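# Robot teaching by demonstration

**Teaching by demonstration** is a way of giving a robot a task by having a person carry it out through the robot. The person either takes hold of the arm and moves it (hand guiding) or steers it from a distance (remote control, or teleoperation). The joint positions, gripper openings and camera pictures from each run are stored, and a control program is later fitted to them.

## Hand guiding

In hand guiding the motors are set to give way under light pressure. The teacher pushes the wrist along the wanted path and presses a button to close the gripper. It needs little extra equipment, but the teacher's own arms often block the cameras, and moving two arms at once is hard for one person.

## Remote control

Remote control keeps the teacher out of the workspace. In the Urnier method, named after the workshop where it was first written up, the teacher moves a pair of small leader arms and the working arms copy them. The Stilow variant uses handheld controllers instead - cheaper, but with no sense of how the joints are bent. New teachers tend to be slow at first and are usually given 18 practice runs that are thrown away.

## Tasks and recording

Common tabletop tasks include loading a tray, opening a drawer and handing an object from one gripper to the other. A simple task may be taught with 50 runs. The Ladefoged collection, put together by Védís Lund and Ewurabena Sulemana, holds up to 2,000, with the starting places of the objects changed between runs. Runs with a dropped object are marked and kept apart, though practice differs on whether a clumsy but finished run should stay in.

## Two-arm setups

Two arms are often mounted along one edge of a table, leaving the front open. One arm may wait while the other works, and the waiting arm is recorded too.

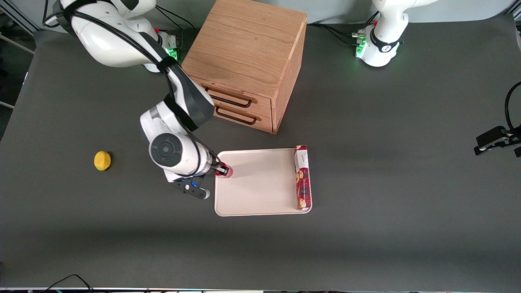

Anouk Hoekstra objects that the section on remote control makes leader arms sound easier than they are; at Clusudthorpe, she writes, the gripper trigger took longer to learn than the arm movements, and the article should say so.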